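Changes to the fold planner in Flevuva

Wednesday, April 24, 2024

The March release of Flevuva introduced a revised planner for cloth folding. This post records what was altered and what remains open.

The earlier planner searched for a complete sequence of folds before any motion began. It was dependable on flat towels and poor on everything else. The new one plans two folds ahead and then looks again at the cloth. Planning time on our Reletti test set fell to about 38 milliseconds per step, which leaves room for the collision check to run at 20 Hz.

The segmentation stage, Omel, was retrained on 2000 labelled views. 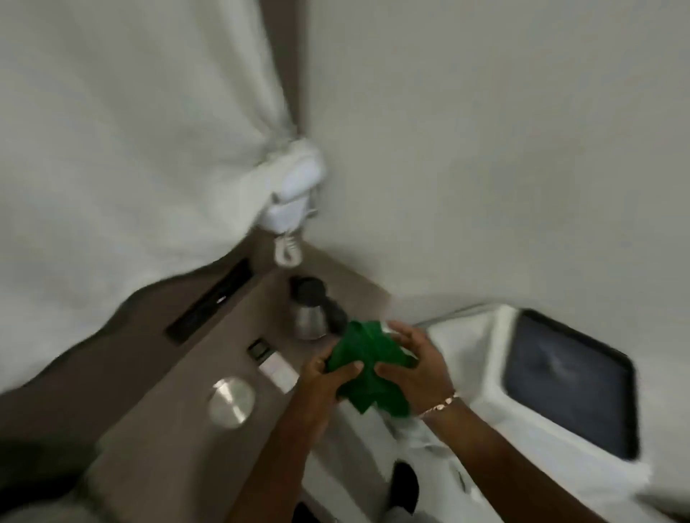
Grasp point selection is still the weakest part of the system. The module prefers corners, and a crumpled cloth seldom offers one. Where both hands cover part of the fabric, as they do with the green cloth, the visible outline is a poor guide to its shape. A small white patch near the fingers can also be scored as background – the wall and curtain behind are pale as well – and the mask then loses a piece of the edge. A correction is planned for the next release.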